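Voting in the Keltundale Council by-election: frequently asked questions

Justolside ward. Page last updated May 2026.
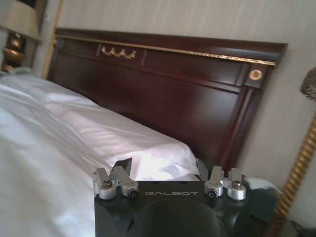
Bed with a dark headboard against a pale beige wall.

Why is there a by-election?

One of the two seats in Justolside ward became vacant when the sitting councillor resigned. The other seat is not affected. The person elected will serve the rest of the current term and the seat will be contested again at the next ordinary election.

Who are the candidates?

Two candidates have been validly nominated: Csenge Bognár and Nattawut Sukprasert. Their names will appear on the ballot paper in alphabetical order of surname. The council does not hold or publish candidates' leaflets. Please contact the candidates directly if you would like to know more about their policies.

Can I vote?

You can vote if you are on the electoral register at an address in Justolside ward and are old enough to vote on polling day. If you live elsewhere in Keltundale you will not have a vote this time, even if you work in the ward or your children go to school there.

I have moved within Keltundale. Where do I vote?

You vote according to the address at which you are registered. If you have moved into the ward, you need to register at your new address before the deadline printed on the notice of election. Paying council tax does not put you on the register.

I didn't receive a poll card. Can I still vote?

Yes. You do not need the card to vote, provided you are on the register. If a card has come for somebody who no longer lives with you, write "not at this address" on it and put it back in the post.

Where is my polling station?

It is printed on your poll card. There are two polling stations in the ward:

Rosales Hall, for all addresses north of the railway line
Cultex Sports Club, for all addresses south of the railway line

You can only vote at the station you have been allocated. Staff at one station do not have the register for the other and cannot issue you with a ballot paper.

My polling station used to be the infant school. Has it changed?

Yes. Voters who used the infant school now go to Cultex Sports Club. The change affects 137 households on the estate side of the main road. Each was sent a letter as well as a poll card.

How do I get into Cultex Sports Club?

Use the side entrance from the car park. The front doors are for club members and will be locked during polling. There is level access at the side and two parking bays next to the door are reserved for disabled voters.

Is Rosales Hall accessible?

Yes. There is a ramp to the left of the main steps. The polling station is in the small room on the ground floor. Parking outside is limited to 30 minutes.

What help is available inside the polling station?

Each station has a low-level polling booth, a large print copy of the ballot paper, a tactile voting device and a magnifier. You may bring a companion to help you mark your paper, or ask the presiding officer to do it for you. Your companion will have to sign a short declaration.

I can't leave home on polling day. What can I do?

You can apply to vote by post or appoint a proxy to vote for you. The two have different deadlines, both given on the notice of election. If you fall ill after the proxy deadline has passed, telephone the elections office, as you may qualify for an emergency proxy.

I have lost or spoilt my postal ballot paper.

Contact the elections office and ask for a replacement. For a spoilt paper, you must return everything you were sent, including the envelopes.

Can I hand in my postal vote instead of posting it?

Yes, at either polling station in the ward until the close of poll, or at the council offices during opening hours. You will be asked to fill in a form when you hand it over. Please don't push it through the council letterbox, as votes left there will not be counted.

Can I take a photograph of my ballot paper?

No. Photography is not allowed inside the polling station, to protect the secrecy of the vote.

When will the result be known?

The count starts at the council offices after the poll closes and both ballot boxes have arrived. The result will be posted on the council website and on the noticeboard outside Rosales Hall.

When does the new councillor start?

As soon as they have signed the declaration of acceptance of office. Seats on the planning and licensing panels will be reviewed in September.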